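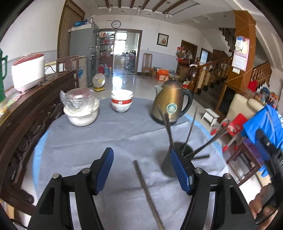 Section 3. Setting Up a Show and Publishing Episodes

Applies to: Saltard Publisher, host and editor accounts
Issued by: Dunari Learning Media, Girville
Revised: 6/10/26

This section covers the creation of a show, the preparation of guest records, the uploading of interview recordings and the release of episodes to subscribers. Account registration and billing are covered in Section 2. Listener statistics are covered in Section 5.

Before You Begin

The person setting up the show must hold the Host role. Editors may complete all steps in this section except the creation of the show itself and the final closing of a season.

Have the following ready:

Show title and short description
Cover artwork in square format
A contact address that will be monitored for listener mail
The name and biography of at least one host
Written permission for any music used in the opening or closing

Note: The contact address appears in the public feed. Do not enter a personal address unless the host agrees to its publication.

Creating the Show

1. Sign in and select Shows from the main menu.

2. Select New Show. The setup form opens on the Details tab.

3. Enter the show title exactly as it should appear to listeners. Do not include the season number or the name of the host in the title field.

4. Enter the short description. The field accepts up to 300 characters, including spaces. Text beyond this limit is not saved.

5. Select a category. For interview programs on careers, study methods or independent work, the category Learning and Work is recommended. A second category is optional.

6. Open the Artwork tab and upload the cover file. Check the preview at its smallest size, where fine lettering is often unreadable.

7. Open the Language tab and select the language in which most episodes are spoken. Individual episodes may be given a different language later.

8. Select Save as Draft.

The show now appears in the list with the status Draft. It has no public address until the first episode is released.

Caution: The web address of the show is generated from the title at the time of first release. Changing the title afterward does not change the address. Review the spelling carefully before release, including any accents in personal names.

Adding a Guest Record

Each guest is stored as a separate record and may be linked to any number of episodes. A guest who returns in a later season should be linked to the existing record. Duplicate records divide the guest's episodes between two public pages and must be merged by the support office.

1. Open the show and select People, then Guests.

2. Search for the guest by family name and by given name. Names from languages in which the family name is written first may have been entered in either order.

3. If no record is found, select Add Guest.

4. Enter the name in the Display Name field in the form the guest prefers. Diacritical marks are supported and should be kept. The name Mỹ Khương, for example, must not be shortened to unaccented letters in this field.

5. Enter a form of address in the Courtesy Title field only if the guest has asked for one. Titles such as Ông are accepted and are displayed before the name. The field is ignored in alphabetical sorting.

6. Paste the biography supplied by the guest. Remove links to products or courses unless the host has approved them.

7. Upload the signed release form. Accepted formats are listed in Appendix B.

8. Select Save Record.

Note: A guest record without a release form can be saved, but an episode linked to it cannot be released. The episode is held with the status Waiting for Form.

Guests under the age of 18 require a second form signed by a parent or guardian. Both forms are uploaded in the same place. The system does not check the age of the guest, and the host is responsible for obtaining the correct forms.

Uploading a Recording

Recordings should be edited before upload. Saltard Publisher adjusts the loudness of the finished file and adds the opening and closing segments, but it does not remove pauses, noise or repeated questions.

1. Open the show and select Episodes, then New Episode.

2. Choose the season. If the season has not been created, select Add Season and enter its number.

3. Select Upload Recording and choose the file from the computer.

4. Wait until the progress bar is replaced by the word Stored. Do not close the browser window while the bar is visible.

5. Select Process. A long interview may take around 8 minutes to process. The page may be closed during this stage.

6. When processing is complete, listen to the beginning and the end of the episode, and to the point at which the opening segment meets the conversation.

If the opening segment overlaps the first spoken words, select Adjust Joins and move the start marker to the left. Process the file again after any change to the markers.

Caution: Replacing a recording deletes the chapter markers and the transcript corrections attached to the earlier file. Export both before uploading a replacement.

Writing the Episode Notes

Episode notes are shown in the public feed and are sent to mail subscribers. They consist of a summary, a list of topics and a list of links.

The summary should state who the guest is and what is discussed. Begin with the guest's name or the subject of the conversation, as many listening applications display only the opening words. Opinions expressed by the guest should be attributed to the guest.

1. Open the Notes tab of the episode.

2. Enter the summary.

3. Under Topics, enter each subject on its own line. If a time is placed at the start of the line, it becomes a chapter marker.

4. Under Links, enter the title and address of each book, article or organization mentioned in the conversation. Test every address.

5. If the host or the show has received payment in connection with anything mentioned, select Paid Mention and complete the statement that appears.

6. Select Save Notes.

Note: Formatting copied from a word processor is removed when the notes are saved. Apply bold text and links again in the editor.

Releasing the Episode

1. Open the Release tab. Items marked in red must be completed before the episode can be released.

2. Select Release Now or Schedule. For scheduled release, enter the date and time and confirm the time zone. The default zone is that of the account, which may differ from that of the editor.

3. Select the mail lists that are to receive the notes. No list is selected by default.

4. Select Confirm. The status changes to Scheduled or Released.

A scheduled episode may be edited until its release time. A released episode may also be edited, but changes to the notes are not sent again to mail subscribers. Listening applications may continue to show the earlier version until they next refresh the feed.

To withdraw a released episode, select Withdraw and enter a reason. The reason is stored in the account log and is not shown to the public. Copies already downloaded by listeners are not affected.

Closing a Season

Closing a season prevents new episodes from being added to it and places the season summary at the top of the show page. Only a Host may close a season.

1. Confirm that all episodes in the season have the status Released or Withdrawn. Drafts must be moved to another season or deleted.

2. Select Seasons, then the season to be closed.

3. Enter a season summary and, if known, the month in which the next season is expected, such as February. The year is added automatically.

4. Select Close Season and enter the account password when asked.

A closed season may be reopened by written request to the support office in Girville. The request must come from the Host and must give the show title and season number.

Messages Displayed During Setup

Title already in use: Another show on the same account has this title. Enter a different title or delete the unused draft.

File could not be read: The recording is damaged or is in a format that is not accepted. Export it again from the editing program and repeat the upload.

Waiting for Form: A linked guest record has no release form. Upload the form to the guest record. The episode status is updated when the record is saved.

Session ended: The account was signed out after a period without activity. Saved notes are kept, and unsaved text is lost. Sign in and reopen the episode.

If the same message appears after 3 attempts, do not continue. Record the wording of the message and the title of the episode, and contact the support office through the Help menu.

Continue to Section 4, Transcripts and Captions.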